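October, late evening

I came home from Ombridge with wet shoes and a headache, but I want to write this down before I sleep, because tomorrow I will remember the result and forget how I felt about it.

The comparison is finished. I have been saying "nearly finished" since the summer, so let me put the numbers first. We had 181 saved moments from the kitchen table, each one with the table cameras and the wrist camera taken together. For every moment I asked Lukero to predict the movement of the hand for the next 2 seconds, first with only the table cameras and then with only the wrist camera. In 164 of them the two predictions point the same way, if I use the threshold I wrote down in spring. I did not move the threshold. I was tempted in August, and I am glad now that I left it alone.

The method is so simple that I am a little ashamed of how long it took. You hide one kind of camera, you ask, you hide the other kind, you ask again, and you measure the angle between the two answers. No new training. The difficult part was the hiding. At first I made the hidden picture black, and Lukero behaved as if the lights in the room had gone out, which was of course not my question. Then I tried the average colour of all pictures. It was better but still strange, the arm wanted to go slowly upwards in almost every case. What worked in the end was to put in a picture from another moment in the same recording, chosen by lot, and to repeat this several times and take the middle answer. It costs computing time. I don't see a cheaper way which I would trust.

What I want to remember is the morning, when I opened the cases of disagreement one after another. I had expected them to be spread everywhere. They are not. A large part of them comes from when the hand is low over something with a regular pattern. The colander is the worst. From the table cameras it is one pale green oval thing and its position is clear enough, even when the arm covers a good part of it. From the wrist, when the hand comes close, there are only holes, row after row, and each row looks like its neighbour. If I shift the picture by one hole, I myself can't say that it was shifted. So why should the model be able to say it?

I did then a small test, which I had not planned. I took the wrist pictures of this kind and shifted them by a little, always in the direction of the rows, and looked whether the prediction moved too. With the mug it moves nicely. With the holes it jumps, stays, jumps again. I sat and looked at this curve for some 20 minutes and ate my sandwich in front of it. It looks like a staircase. I have never had such a clear curve in my life, and it was in a test that I did for curiosity.

Plastic film makes it worse, I think, but I cannot prove it. There are too few wrist pictures with film in them, and the reflections are different every time. In my notes I wrote "film: maybe". I should resist the wish to write more than this in the report. Last year I wrote one sentence too strongly about shadows and had to take it back in front of the whole group, and I still feel warm in the face when I think of it.

In the afternoon I ran the same comparison with Drirkine, the older model, only to see. It disagrees with itself much more often, and without any pattern that I can find. It is almost a comfort. A model that is wrong everywhere teaches me nothing, and a model that is wrong in one place gives me work for the winter.

One more practical thing, for myself in future. The machine Lại was full again at lunch and the job stopped in the middle without a message. I noticed only because the fan became quiet. Write the partial results to disk after every moment. You have said this to yourself before. Also the folder with the random replacement pictures must keep its seed number in the file name, or you will not be able to repeat anything in the spring.

And a thing about words. In English I keep writing that the cameras "disagree", and it sounds as if there were two persons in the room having a quarrel. In my language the word would be closer to "they part from each other". I like this better, but it will not go into the report. Perhaps I will write "diverge". I looked it up and it seems correct and cold enough.

I printed four pictures at the lab and have put them in the notebook. The first three are table views and the last one is from the wrist.
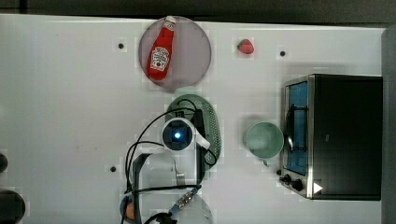
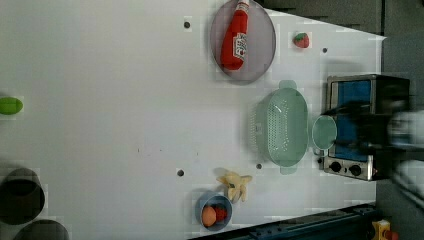
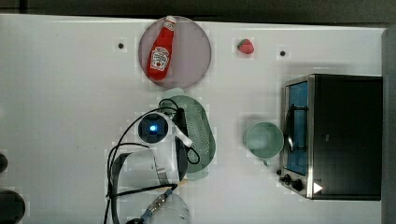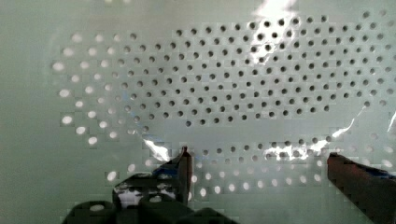
Over tea I showed the staircase curve to the desk opposite mine, and the answer was that I had measured the pattern and should not yet claim that I had measured the camera. If the wrist view were a little wider, so that the rim of the colander stayed visible all the way down, perhaps the stairs would disappear, and then the right conclusion would be about the lens. I was also asked whether I had tried the shift at an angle to the rows. I had not. I was told, quite kindly, to do this first and to be happy afterwards.

It is a fair remark and I have no good reply. The angle test is easy, I can start it from here if Lại lets me in. For the wider view I can't do anything with the old recordings, but I could do the opposite, cut the pictures narrower and see if the stairs become steeper. If they do, that is at least half of an answer.

It is past eleven now. The shoes are on the heater and smell terrible.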